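The Second Sleep of Surkeck

By Britta Vogler

When I moved to Surkeck I did not know that a town can have its own opinion about sleep. In my first week there I knocked at the door of my neighbor at half past one in the afternoon, to ask where to buy stamps. She opened in her slippers and looked at me for a long moment. Then she said the post office would open again at four, and so would she.

Surkeck has 1034 inhabitants, and between one and three most of them lie down. The bakery closes, the school has a long pause, and even the bus from Warari arrives at ten past three, so that the driver can rest before he leaves. People call this time the second sleep. It is older than the railway, and it survived the cement works, which tried for two years to keep its people awake and then gave up.
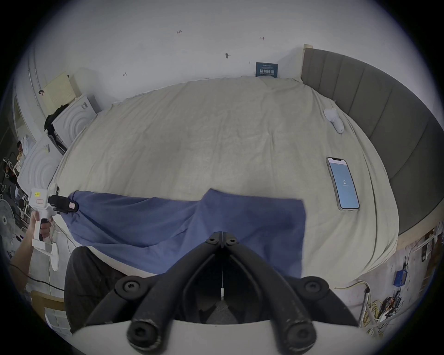

I wanted to understand where the habit comes from, and everybody sent me to Anel Moodley. She taught history at the school until April and has a cupboard full of old parish papers. The oldest mention she has found is a complaint. A visiting priest wrote that he rang the bell at two and only a dog came. Moodley believes that the reason was the lake. The men went out to fish before four in the morning, the women cleaned and salted the catch when they came back, and by noon the whole town had already worked a full day.

Today there are very few fishing boats. The sleep has stayed, but it has become shorter. Lwazi Mkhize, the baker, takes 100 minutes, no more, and he is strict with himself. He goes to bed at eight in the evening and gets up at one in the night, so for him the afternoon is not a luxury. "I can bake without sugar," he told me. "I cannot bake without my bed."

Not everyone agrees. Greer Cairns runs the guesthouse Cele, near the harbor, and her guests come from cities where lunch is eaten standing up. They want coffee at two. For some time she made it for them herself, half asleep, and she says the coffee was bad. Now there is a thermos on the stairs and a card that asks for quiet shoes. 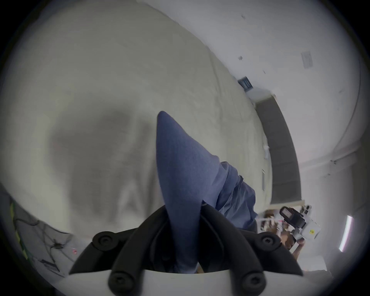
How long should an afternoon sleep be?
Twenty to thirty minutes is enough for most people, and it is better to take it before three o'clock, because a longer or later rest can make it hard to fall asleep at night.

The people of Surkeck know this advice and do not follow it. I slept like they do for one summer. In the first days I woke up at three with a heavy head and did not know which day it was. After that it became easier, and I started to like the evenings, which are long and full of talk. Supper is at nine. Children play on the square at ten and nobody calls them in.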